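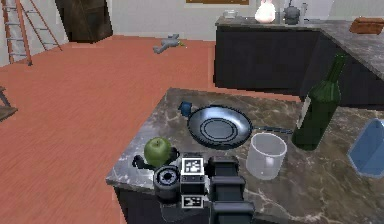 One student wrote in after last week's session that save files were the dullest topic on the syllabus, and that any studio could get them right by copying whatever the last game did. Keep that comment in mind while reading these notes. Most of the failures we look at came from copying the last game.

Week 3: Save systems and player progress

What a save file holds

A save is a record of the game state that can be loaded later. At minimum it stores the player's position, inventory and quest flags. Larger games also store changes to the world, such as opened doors and moved objects. Anything left out goes back to its default on load.

Checkpoint saves

The game picks the moment. Files stay small and the designer knows what state the player will return in. The cost is repeated play. In Peltholm, the early levels had checkpoints up to 37 rooms apart, and testers quit at the same two places.

Manual saves

The player picks the moment. This suits long role-playing games. It also lets people save in a spot they can't survive, so keep at least one older slot that the game won't overwrite.

Autosaves

Sivness writes an autosave every 200 seconds, rotating through three slots. The first build used a single slot, and a crash during writing destroyed it. The fix was to write to a temporary file, check it, then rename it.

Versioning

Put a version number in the first bytes of every save. When a patch changes the format, the loader reads the number and converts the old data. Rustad shipped without one. Its second patch added an item type, and nearly 2000 players reported saves that would not open.

Terms to know: serialization, checksum, save slot, migration, rollback.

Before next class

Play the opening of Tekville until you have saved twice. Write one page on what the game kept and what it reset. Screenshots are fine but don't count toward the page.

The lab on file corruption moves to March. Bring your own build if you have one; otherwise use the sample project in the course folder.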